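Home | Small Spaces | Laundry | Sewing | About

Small Spaces > Bedroom > Soft Stuff

Filed under: sorting days, blankets, hair things

How I sort a pile of soft stuff without losing a weekend

I have a weakness for anything fuzzy, and by April it has usually taken over. Blankets, plushies, scrunchies, the lot! So once a season I do a big sort, and after a few messy tries I've got a method I like.

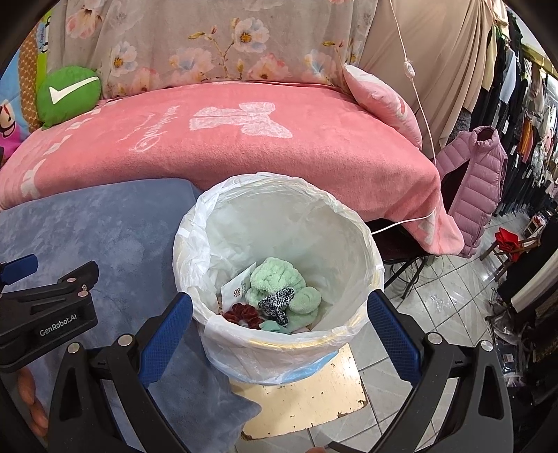
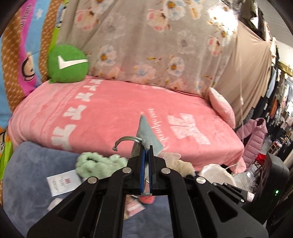
Small things in the lined bin, then the blankets and plush.

Start with a bin. Any round one will do, as long as you can carry it with one hand. Put a drawstring bag in it and fold a good wide cuff over the rim (wider than you think, or it slides in the minute you drop something heavy). Stand it on a stool so you aren't bending over all afternoon.

Hair things go in first. Scrunchies, ties, anything with a knot in it. Don't stop to decide on each one yet - just get them off the bed. I throw in small plush too, and stray cards and packets, and go through those at the end with a cup of tea.

Next, fold the blankets. I go in thirds the long way, then in half, and in half again for fleece. Thick quilts get one fold fewer or they spring open. Keep the printed side out so you can tell them apart on the shelf. Mine live in a Tresano cube unit that's 71 cm wide, which fits two stacks with a little squeezing.

Plush goes last. Check seams and hanging loops, pull off any price tags you've been ignoring, and give everything a good shake outdoors if you can.

Then tip the bin out and choose. If I haven't worn a hair tie since last spring, it goes in the giveaway bag, which I drop at the Tritstead thrift store on my next errand run. The keepers go back in a shoebox under the bed.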